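February 5, 2021

I spent most of this week teaching the red arm to sort plastic dishes, and my wrists are sore. The job is simple to say: pick up a cup, put it in a bowl of the right colour, let go. Naltum, the project I'm on until March, wants 100 good demonstrations of it before we train anything.

I started by guiding the arm by hand. You hold it near the wrist and push, and it records the joint angles as it goes. 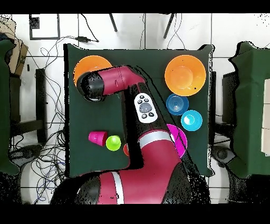 My hands kept getting in the way of the overhead camera, so I switched to the remote controller. It's slower. My first 14 tries were no good, mostly from closing the gripper too early. I also learned to pause for a second before letting go, so the release is easy to find in the recording later.

Between runs I move the cups and bowls to new spots on the green cloth. If they always start in the same place, the arm only learns that place.
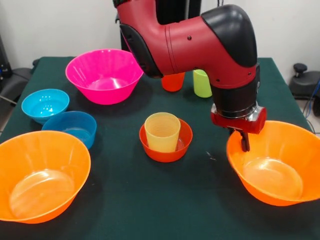 *The gripper at the rim of one of the big orange bowls, with the yellow cup standing in the small one.*

I'm keeping the sessions to 3 hours from now on. Next week I'll try the plates.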